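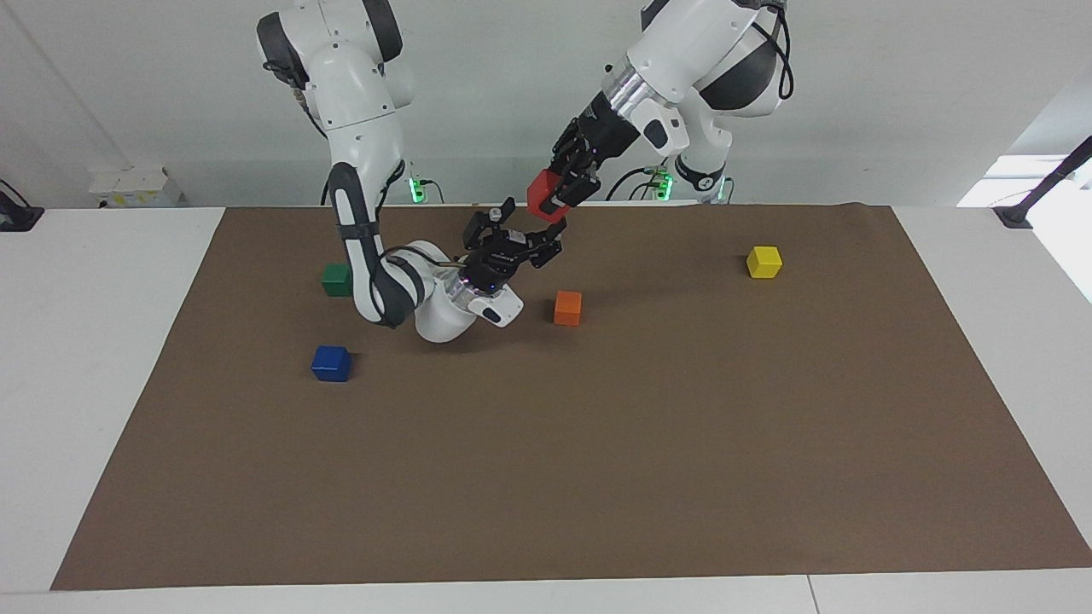 Hello all, and sorry this one's a bit later in the quarter than I'd hoped. February was a busy month on the Holline fixing desk and most of my writing time went on permits.

First the good news. Filming permission for the lake at Arain came through, covering both the north shore and the reed channels, and the boat operator at Borngate has agreed to hold 2 flat-bottomed boats for us (one for the crew, one for kit and lunch). I'd asked for three, but we can manage if the sound people travel light.

Money next. The location fee is 300 a day, same as last year, and the drone licence was 1,950, paid in full. That's more than I put in the plan. The licensing office now charges for each launch site separately, so I dropped the quarry viewpoint and kept the two by the water.
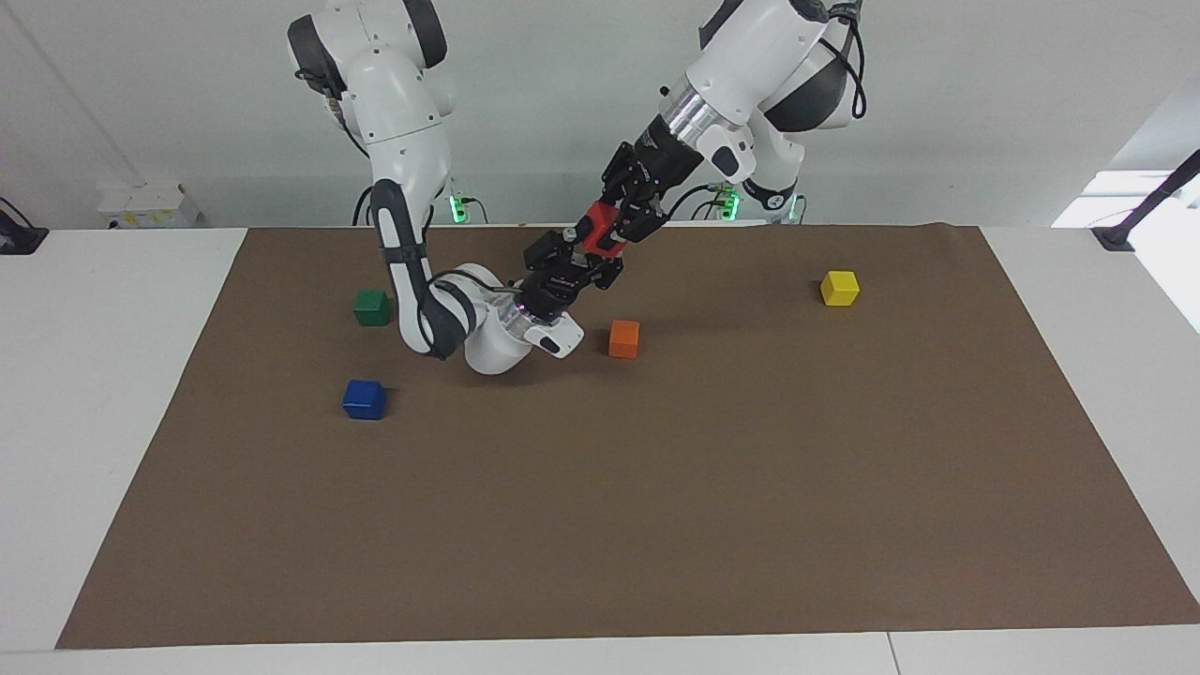 Two arms over the brown mat, with four small cubes on it.

The location library is coming on nicely! We've got 281 sites logged with access notes, parking and the best hours for light. Talberg is still thin — the hill road was shut for most of the month and I only got up there once, in fog, so those entries need doing again.

Two things I'd like from you, please. Could we move what's left of the travel money into next quarter? And I need a yes or no on the night shoot at Borngate, as the harbour wants its paperwork well ahead and I've already put them off once.

Full spending sheet to follow once the boat invoice turns up.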